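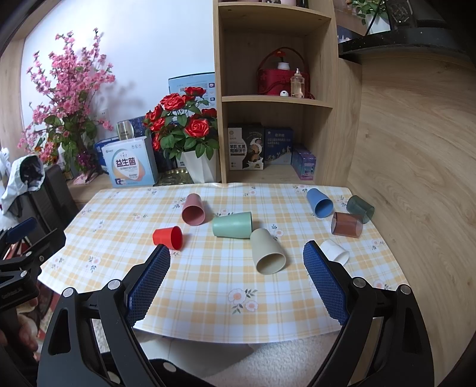
Vol. 30, Issue 2

Rirkosus list: household things, old and in use
May
Posted by Yiğit Sönmez

Subject: Re: cups that do not match, and the cloth under them

Dear all,

Gergely Deák wrote:

> I am setting the table for the club tea and I have the same trouble
> as every year. My cups come from many sets, all the sets are broken,
> and on a plain white cloth they look like a shop that is closing. My
> sister says I must buy one new set from Mirnano and finish with it.
> I do not want to. What do other people put under mixed cups? And do
> you keep them standing, or upside down, or how? Mine get a smell
> when they are upside down in the cabinet.
>
> Gergely

Gergely, please do not buy the new set yet. I put the cups on their sides before I choose which ones go to the shelf and which ones go back in the box. When a cup is lying down you see the side and the mouth at the same moment, and I find it easier to compare.

First the cloth, because you ask about it first. I also tried plain white, and I agree with you, it was sad. The one I use now is a plaid in white, pale blue and a yellow that goes to orange, with pink flowers and grey-green leaves printed over it. I was afraid it would be too much. But the cups have so many colors that a busy cloth is more kind to them. The dusty rose cup looks as if it belongs to the flowers, and the mint one is not far from the leaves. The bright red one does not belong to anything, but it is short, so I forgive it.

For the club tea I would leave out the red and put the blue one where a guest sits first. It is a calm color and it goes with the pale blue in the plaid. The big beige cup I keep for myself. It has a wide mouth, so the tea cools fast, and some guests do not like this.

About the two cups you can see through, the dark green and the reddish brown: I had them at opposite ends of the table for a long time, and I was never satisfied. Now I keep them as neighbors and they look like a pair, although I bought them in different years. If you have any cups of this type, try them together. Put them on the side where the daylight comes in, if your room permits it.

The small white cup with the faceted body is the one I would like to ask the list about. I got it in a mixed box at the Tarar market and I never found a second one. I looked in the old Roter catalog, which has 1,245 entries and very small pictures, and I could not decide between 2 of them. If somebody knows a small white cup with flat faces like this, please write to me, also if you are not sure.

Now the storage. I had the same smell as you. In my opinion it comes from closing the cabinet too early after washing. I do it this way:

- dry with a towel, inside also
- leave the cups on the table for 30 minutes, on their sides, with the mouths open to the room
- put them in the cabinet standing up
- leave the door a little open until the evening

Upside down is good only on an open shelf, I think. My aunt put a sheet of paper under them and changed it each month, but I am too lazy for this.

One caution with cups on their sides: they roll. Use a cloth, never the bare table, and keep them away from the front edge. I lost a handsome gray one this way, and it was the only one of that color I had.

Please tell us how many guests you expect. If you are short of cups I can send you a few with my cousin, who drives in your direction before your tea. There is one box under my stairs that I did not open since we moved. I also have a second plaid cloth, without flowers, a bit faded on one side, and you can borrow it. It must be washed at low temperature and ironed from the back.

And to the person who asked last month about tea stains: baking soda on a wet sponge, and patience. I did not try the vinegar.

With kind regards,
Yiğit

Rirkosus list | Messages longer than 200 lines are held for the moderator | To leave the list, write to the list owner | © Rirkosus list and the authors | Back to top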